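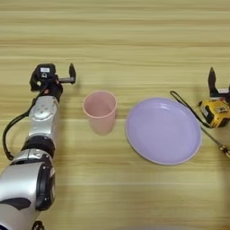 그래서 집안일은 언제 시킬 수 있느냐는 답글이 또 달렸다. 식기세척기도 있고 로봇청소기도 있는데 팔 달린 기계가 굳이 더 필요하냐는 말도 붙어 있었다. 답이 길어질 것 같아 타래로 쓴다.

**1/**
우선 내 기준부터. "집안일을 한다"는 말은 사람이 옆에 서 있지 않아도 끝난다는 뜻으로 쓴다. 사람이 지켜보다가 중간에 한 번씩 도와줘야 하면 그건 아직 일을 나눠 하는 단계다. 이 기준으로 보면 청소기와 세탁기는 통과했고, 식탁 치우기는 통과하지 못했다.

**2/**
식탁에 컵과 접시만 올라와 있는 경우는 드물다. 우리 집만 해도 줄자나 드라이버가 접시 옆에 같이 놓인다. 사람은 컵과 접시는 싱크대로, 공구는 서랍으로 보낸다. 생각도 안 하고 나눈다. 기계한테는 이 나누기가 첫 번째 일이다.

**3/**
두 번째 일은 집기다. 분홍색 플라스틱 컵은 쉬운 편에 든다. 세워져 있고, 옆면을 양쪽에서 물면 된다. 벽이 얇은 컵이면 힘 조절이 문제지만 요즘 그리퍼는 그 정도는 한다.

**4/**
접시가 어렵다. 납작한 접시가 상판에 딱 붙어 있으면 손가락 넣을 틈이 없다. 사람은 테두리를 손끝으로 살짝 들거나 식탁 끝까지 밀어서 잡는다. 손가락 끝이 뾰족한 평행 그리퍼는 테두리 밑으로 파고들 수는 있는데, 들고 나서 기울기를 유지하는 게 또 다른 문제다. 빈 접시면 그나마 낫다. 국물이 남은 접시는 나라면 아직 안 맡긴다.

**5/**
끈 달린 물건도 어렵다. 줄자에 검은 끈이 길게 달려 있으면 줄자만 드는 게 아니라 끈도 같이 움직인다. 끈이 접시 쪽으로 뻗어 있으면 줄자를 들 때 접시를 건드릴 수도 있다. 순서를 바꿔 접시부터 치우면 되는데, 그 판단을 물건 배치가 바뀔 때마다 새로 해야 한다.

**6/**
숫자를 하나 적어 둔다. Odton에서 공개한 시험 기록에 식탁 정리 시도가 723회 있었다. 그중 93회는 사람이 중간에 손을 댔다. 기록에 적힌 사유를 보면 접시를 못 들어서 멈춘 경우가 39회로 제일 많다. 물건을 엉뚱한 데 둔 경우는 생각보다 적었다.

**7/**
이걸 좋은 성적으로 볼지는 쓰는 곳에 따라 다르다. 작업장이라면 나는 꽤 쓸 만하다고 본다. 근처에 늘 사람이 있고, 멈추면 가서 풀어 주면 된다. 집에서는 다르다. 출근한 사이에 치워 두라고 시켰는데 접시 앞에서 멈춰 있으면 퇴근하고 내가 치워야 한다.

**8/**
작업장 얘기를 더 하면, Drutmont 쪽 조립실에서는 공구 정리만 따로 맡겨 봤다고 한다. 드라이버, 줄자 같은 걸 작업대에서 걷어 정해진 칸에 넣는 일이다. 집보다 조건이 좋다. 공구 종류가 정해져 있고 칸 위치도 안 바뀐다. 그래도 드라이버를 칸에 넣으려면 방향을 맞춰야 한다. 비스듬히 누운 걸 집어 손잡이가 앞으로 오게 돌리는 동작이 오래 걸렸다고 들었다.

**9/**
팔이 2개면 해결되지 않느냐는 질문도 자주 받는다. 도움은 된다. 한쪽이 접시를 눌러 주고 다른 쪽이 테두리를 들 수 있다. 한쪽에서 다른 쪽으로 넘겨 쥐면서 방향을 바꿀 수도 있다. 대신 좁은 식탁 위에서 서로 부딪치지 않게 움직여야 해서 느려진다. 각자 가까운 쪽 물건만 맡기면 충돌 걱정은 줄지만, 그러면 팔을 한 쌍으로 쓰는 이점도 같이 줄어든다.

**10/**
속도는 아직 사람을 못 따라간다. 컵 하나, 접시 하나, 공구 몇 개면 사람은 금방 치운다. 나는 속도는 별로 신경 쓰지 않는다. 밤에 켜 두고 자면 되니까 한 시간이 걸려도 괜찮다. 다만 소음은 신경 쓰인다. 관절 소리보다 플라스틱 접시 내려놓는 소리가 더 거슬린다.

**11/**
Ninder 가정용 모델 얘기를 물어본 분께. 직접 써 보지 않아서 평은 못 한다. 안내문에는 지원 물품에 컵과 그릇이 있고 납작한 접시는 빠져 있다. 나는 이런 식으로 못 하는 걸 빼 두는 쪽이 낫다고 생각한다. 살 사람은 그 목록부터 확인하면 된다.

**12/**
정리하는 순서에 대해서는 Alipour 작업 노트가 읽을 만하다. 큰 물건보다 걸리는 물건을 먼저 본다는 내용이다. 끈, 전선, 겹쳐 놓인 천 같은 것들. 우리 집 식탁에 대입해 봐도 맞는 말이었다.

**13/**
지금 집에서 해 볼 수 있는 건 기계를 기다리는 것보다 식탁을 단순하게 두는 쪽이다. 공구는 쓰고 바로 서랍에 넣고, 끈은 감아 둔다. 써 놓고 보니 그냥 집안일이다.

**14/**
답글에 다시 답하자면, 작업장 공구 정리는 사람이 근처에 있다는 조건으로 지금도 된다. 집 식탁은 컵까지는 되고 접시는 아직이다. 빨래 개기는 수요일에 따로 쓰겠다.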